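Plirum 玄関小物データセット

README(2026年7月17日更新) 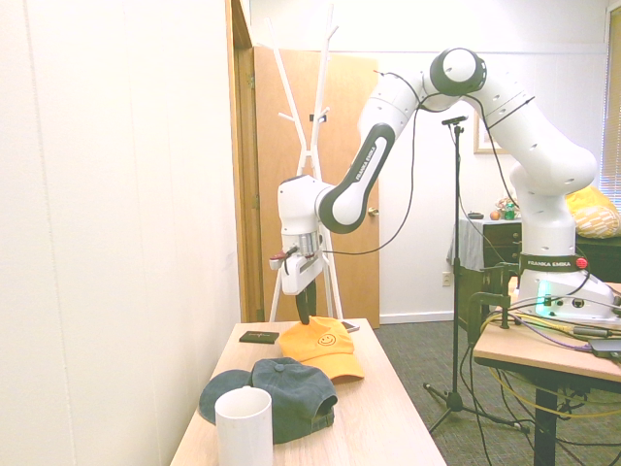 本データセットは、帰宅後に机へ置かれた帽子や小物を定位置へ戻す片付け作業を収録したものである。全200エピソード、1エピソードにつき指示文1件。

対象物
帽子:オレンジ色のキャップ(前面にスマイルの刺繍)、暗い青緑がかった灰色のキャップ
小物:黒い小型ケース、白い円筒形のカップ ほか
家具:明るい色の木製机、白い枝状のコートラック

作業区分
hang:帽子をラックの枝に掛ける
gather:小物を机の片側に寄せる
clear:机上の物をすべて移す

初期配置
帽子の向きは統一していない。正立と横倒しの両方を含み、物同士が一部重なって見える配置も除外していない。

ファイル構成
episodes/ 収録本体
labels.csv 物体名、作業区分、成否
splits/ 学習用と評価用の分割表

既知の問題
帽子の色名に表記ゆれがある。labels.csv の color 列では teal と gray が混在しており、8月の版で統一する。つばの向きは12件で未記入。

利用条件
研究目的に限る。再配布時は本ファイルを同梱すること。

管理:Lenuța Roman(Erkilent)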